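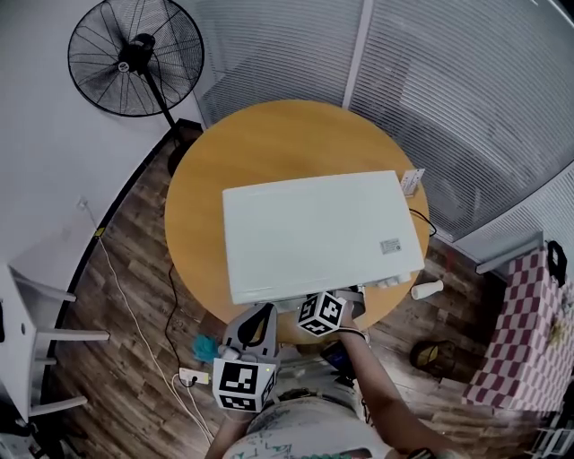

Why do bars in Clernotine still give a free snack with a drink?
Most owners in our study said their customers expect it, and the cost of a small plate is already built into the price of the drink.

Student project report
Pramila Singhal

Background
Clernotine is a port town with two main eating streets, Estrella and Tumosley. Visitors often read that the free snack is dying out. I wanted to find out if that was true in October, when most of the tourists have left.

Method
I visited 24 bars between noon and 4 p.m. and ordered one small drink in each. I wrote down what came with it and asked the owner or server two short questions. Bars inside hotels were left out.

Results
On Estrella the usual plate was olives or potato salad. On Tumosley it was more often fried fish — sometimes with a slice of bread. Bars that opened after 2000 were more likely to charge for food and to print a menu in English. At Skolton, the oldest bar I visited, the cook changes the plate with every round.

Limits
My Spanish is basic, so some answers were short. I did not go in the evening, when the kitchens are busier and the plates may be different.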